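Stop planks at a narrow lock: how do I get a decent seal on worn grooves?

Posted 29/09/2019 by Lowri Morgan

We are a small restoration group on the Brerine Canal and have permission to drain the chamber of Drastthorpe Lock for an inspection of the cill and the lower brickwork. The top end is isolated by stop planks dropped into grooves in the wing walls. The planks are softwood, bought in June, and they fit the width well enough. The trouble is the grooves.

On the towpath side the groove is cut in the original stone and is fairly true. On the offside somebody has rebuilt it in engineering brick, probably in the seventies, and the downstream face is worn back in the lower third. With the planks in and the paddles drawn at the bottom gates the chamber goes down to knee depth and then stays there. A portable pump holds it but does not gain on it. Most of the leak is at the offside end, with a smaller weep between the two lowest planks.

The pound above is 900 metres long and there is a private mooring on it, so I cannot simply drop the level by much. I have read about ashing up with boiler ash but we have no source of ash. Is there a modern equivalent, and should I be doing something about the groove first?

Chamber width at the planks is the usual narrow gauge. Depth of water on the upstream side is 141 cm to the invert.

2 replies

Bensaid_lengthsman

Deal with the bottom plank before anything else. If it is not sitting flat on the invert then the ones above will not sit flat either, and the weep you describe between the lowest two is consistent with that. Take the stack out, rake the grooves and the invert with a long-handled scraper, and put the bottom plank back on its own. Press down at both ends with a keb or a pole. If one end rocks there is still something under it, normally a half brick or a lump of coping.

On planks generally. New softwood swells, so a plank that went in easily in June may be tight now, and a tight plank will hang in the groove and leave a gap below it. Leave a little clearance at each end. The faces that bear on the groove need to be planed flat, and the meeting edges need to be square. Check them with a straight edge on a surface you know to be level.

For ash, people now use a mix of sawdust and fine sifted clinker, or sawdust alone if nothing else is to hand. Put it in on the upstream side, close to the planks, a shovel at a time. The flow carries it into the gap. It is slow. Do not use sand, it goes straight through and ends up in your pump.
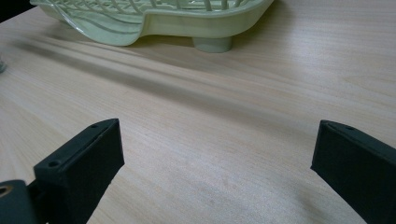

With the worn groove, sawdust on its own will not hold for long. The gap is too wide at the bottom and the flow will pull the material through as fast as you add it. What worked for us at Wekport was a timber batten faced with closed-cell foam, wedged upright between the plank ends and the worn face, on the downstream side. Foam towards the brick. The batten does not need to be good timber but it does need a straight run of grain, like the fine straight lines on the pale tabletop in the photo — knots and short grain will split when you drive the wedges. Once the batten is in, the head of water pushes the planks on to it and the foam takes up the unevenness.

A sheet also helps. Heavy polythene or old tarpaulin, hung on the upstream face and weighted along the bottom edge with chain, with a flap turned round against each wing wall. Lower it before you start drawing down, when there is no head across the planks. Once there is flow it will snatch, and you should keep hands and ropes well clear of it.

Measure the leak so that you know if you are improving it. Shut the pump off, mark the chamber wall, and time the rise. We had 19 mm in ten minutes before the batten went in and could not see any movement afterwards over the same period.

Rebuilding the groove is the proper answer but you need it dry to do that, so it is a job for this stoppage if you can get the batten to hold.

paddlegear104

Agree with most of the above. Check also that it is the planks. We spent two days chasing a leak at our planks and the water was coming through a ground paddle culvert, which starts upstream of the groove on some locks. Put a bit of dye in by the paddle frame and watch where it comes out.

Also ask whoever is the navigation authority if they want fish moved before you pump down. Ours did.

Contact the moderators | Copyright the contributors | Back to top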